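Notebook, bench 2, April

Stool rotation, grasp-choice comparison. Started just after nine, once the left wrist had finished its morning sulk and homed properly.

For anyone picking this up from the shelf: the question is whether the policy does better when we let it choose its own two contact points on the seat, or when we hand it a pair from Trinidad C.'s rim sampler. We have argued about this since the Listville visit and have produced a great many opinions and hardly any numbers. So, numbers.

Set-up as in the last entry. Stool upside down on the black sheet, legs up, both arms coming in from the near side. The task is a quarter turn on the table, seat staying flat, no lifting. A trial counts as a success if the seat ends within the tolerance and neither gripper has let go on the way. Trinidad Ocampo wanted "ends up looking about right" as the criterion. Overruled, although I notice that is how I judge everything else in my life.

Two conditions:

A - free choice. Policy gets the head view and both joint states and picks its own contacts.
B - sampler. Contacts come from the rim model, the policy only does the approach and the turn.

Same checkpoint for both (Sutora, the one from before the tidy-up, not the one after. The one after is tidier and worse). Starting angle drawn from the list in the shared folder so that A and B see the same starts in the same order. I did the first batch with the list sorted, by accident, which meant the stool crept round like the hand of a clock and the policy was having a lovely time. Binned the lot. Reshuffled and began again at half past ten.

Tally at the end of the day: 107 trials that count. 37 failures between the two conditions. I had hoped for fewer, and Trinidad C. had hoped for fewer in column B.

The split, before anybody asks: A is ahead, but most of the lead comes from the corner starts. When a corner faces the arms, the sampler likes to put one contact on the rim and the other on the leg collar, and the collar is round. A finger on a round thing under sideways load goes where it pleases. Take those starts out and the two conditions are close enough that I would not put money on either. I would not put them in a paper either, but I have been told that is a separate discussion.

Failure types, as I wrote them in the margin while they happened:

Slip at collar. The big one. Nearly all B. Starts as a small twist, and by the time the force reading has moved the finger is already off and the arm is turning fresh air with complete confidence.

Early stop. Mostly A. Turns most of the way, decides it is finished, holds perfectly still. Looks thoughtful. I suspect the rib cross on the underside: a square seat with an X across it looks much the same every quarter turn, so the policy may be losing track of which quarter it began in. This would also explain the occasional run where it keeps going.

Sheet drag. Both. The sheet rucks up ahead of the seat and the stool rides on the fold. Entirely my fault for not taping it. I have now been meaning to tape it for two notebooks.

Arm-arm complaint. 9 of these, all B, all when the sampler placed both contacts on the near side and too close together. The safety check stops the motion, correctly, and logs it in capital letters, which I feel is unnecessary.

On the slip: Ocampo's view is that we should simply forbid contacts on the collars. Calimlim's view is that this is cheating, because the sampler is meant to find out for itself that collars are bad. Both views were put at length over the same packet of biscuits. I have sided with forbidding them for now, with a flag, so that everybody can be annoyed equally.

Head view from the afternoon session, near rim held on both sides: 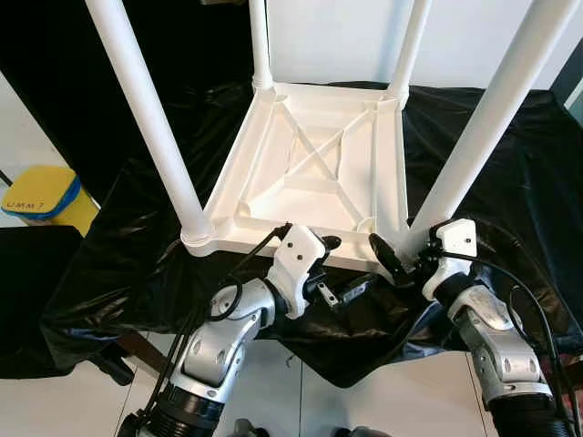
Two-arm rim hold, stool inverted. Right fingers pinching the near corner by the leg, left fingers pressed against the rim.

Worth noting for the contact model: a right-hand pinch beside a leg is just the sort of grasp the sampler scores highly, and the score knows nothing about what is on the other side of the finger. It has the rim as a plain lip all the way along. The real seat has a raised rim and then those moulded sockets at the corners, and the mesh we use (the Pascual one) has the corners as clean right angles. I had been blaming the gripper pads for a fortnight. Apologies to the gripper pads.

The glossy sheet is not helping either. The streaks of light on it move when it wrinkles, and in the depth stream they come and go as small holes near the seat edge. I tried masking everything below the rim height, which got rid of the holes and also, on one start, got rid of a corner. Reverted.

Side result, possibly nothing: the early stops seem to come more often when the two thin-looking far legs line up with the edge of the curtain. If the policy is using the background as a compass then A's lead is partly a lead in knowing the room, and it will vanish the moment we take the rig to Teltville. Easy test, move the curtain. I would rather know now.

To do:
- tape the sheet. Properly. Tonight.
- collar flag in the sampler, default on, Calimlim to review under protest
- remesh the corners from the actual stool, sockets included
- rerun corner starts only, both conditions, same order
- curtain test: same starts, curtain shifted, nothing else touched
- ask Ocampo where the spare left cable went, the present one loops low and I don't trust it on the wide turns
- turn down the capital letters

Logs are in the usual place under today's run, discarded batch kept in its own folder marked SORTED DO NOT USE. Somebody will use it. Left arm parked and powered down at ten to six, right arm parked at six after a short disagreement about its home position.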